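A Table for the Small Kitchen

I promised to write something when the table is finally in its place, and now it is. We moved into this flat in March and for the first weeks we ate with the plates on our knees, sitting on two boxes of books. My back did not like it.

The kitchen is narrow. I measured it three times, because I do not trust myself with a tape, and each time I wrote the same number on the back of an envelope: a table could be 670 mm deep and not more, or the door of the oven would not open. Most tables in the shops are deeper than that. I looked at one from Drostico, which was too wide, and at one from Madeck, which was the right size but had a glossy white top. I had a glossy white table before and I was cleaning it all day long.

In the end my neighbour Moataz Tawfik told me about Jedulard, a shop on the other side of the river where they sell returned furniture. He drove me there after his work – I am still thankful – and in the second room stood a light wooden table, 1,146 mm long, with a small scratch under one corner. The man gave me 20 off for the scratch. I have not found it again without lying on the floor.

Carrying it up to our floor was another story. The legs came off easily, but the top did not want to pass the turn of the stairs, and we had to lift it upright and walk it like an old lady. One of the screws fell through the railing and I heard it all the way down. I found it the next morning beside the letter boxes.

After that I could start with the nice part, which is to put the daily things on it and see where they want to stay.

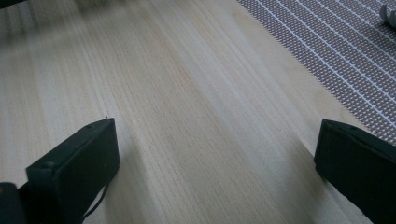
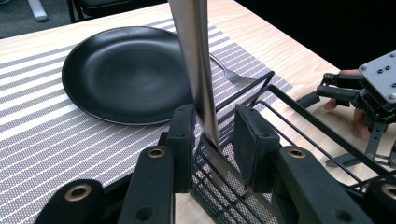
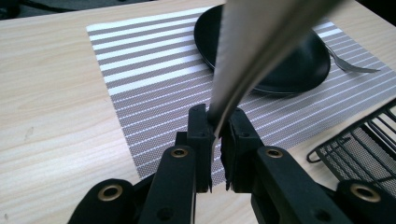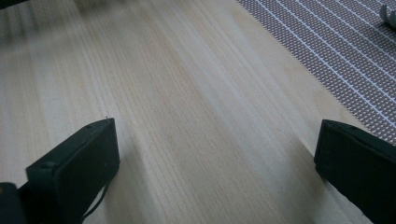 I am still learning how to care for a wooden top. My mother had stone in her kitchen and she put everything on it, hot pots too, and never thought about it. For wood I had to read a little. The advice is different everywhere, so I keep to simple rules: a soft cloth, not much water, and always in the direction of the grain. On our table this is easy to follow, the lines are so fine and straight that the hand goes along them by itself. Under the plates I want a mat, and the striped one with the small dots looks well on the pale wood, so it may stay. The black plate I like on it very much.

For the knives I have no good answer yet. A drawer would be best, but the table has none. Kwok makes a narrow rail for the wall and I will probably buy it, if the wall is strong enough for the screws.

Next is the question of chairs. We have one, and a stool which is too high.

Last updated: May 12, 2018

Contact | Copyright, all texts by the author | Back to top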